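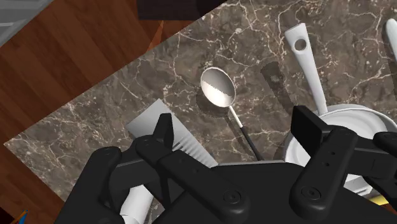 Slide 1. Rendered countertop with a white spoon, seen from overhead.

Speaker notes: Johannes Kekana, Lallstead coaches' evening, 01/09/2021

Slide 1
Leave this up while people sit down. Say hello, say who I am. I coach the under-16s at Lallstead and I help with the first team on match days. Talk is on playing without a target striker. Questions at the end, but stop me if a term isn't clear.

Slide 2. Where we were in May
We lost our number nine at the end of last season. He signed for Farkier and we had no money to replace him. He scored 34 goals over his time with us and most of them came from crosses. So the wide players had learned one habit: get to the line, hit it to the back post.
Ask the room: who has a team that depends on one player like that? Wait for hands.

Slide 3. What we tried first
We moved a winger inside and asked him to do the same job. It went badly for two matches. He is a good player but he doesn't win headers, and the crosses kept coming anyway. Own up to this. It was my idea and I stuck with it for a game too long.

Slide 4. The change
Two forwards, both starting wide of the center backs. The space in the middle is left open on purpose. One of the midfielders runs into it late. We call that run Zulu in training so the players can shout it.
Point at the diagram. The arrow from the left forward is drawn too short, he should end up level with the far post.
Key point: the pass goes in early and on the ground. If the wide player takes more than three touches the run is gone.

Slide 5. Training it
Start with no defenders. Passer, two forwards, one runner. Ten minutes, then swap the runner.
Add two center backs. Tell them to follow the forwards at first. After that let them choose.
Finish with a small game, full width, half length. A goal from a Zulu run counts double.
With younger groups I would skip the middle stage and go straight to the game.

Slide 6. Goalkeepers
Short slide. Our keeper used to kick long every time. Now he looks for the full back first. He still goes long if we are pressed, and that's fine.

Slide 7. Tracking runs
We use Flunent to tag the match video. Clips are tagged by hand, usually on Sunday night. There are 3782 tags in there now, and 99 of them are late runs into the box. Play the clip from the away game. Sound off, there is swearing from the touchline.

Slide 8. What still isn't working
Set pieces. We are a small side and we give away corners.
Also, tired midfielders stop making the run after the hour mark. We now plan one change for that position.

Questions
Likely to be asked about using this on a narrow field. Answer: bring the forwards in a few yards and keep the late run the same.
Handouts are on the table by the door. Session plan is on the back page.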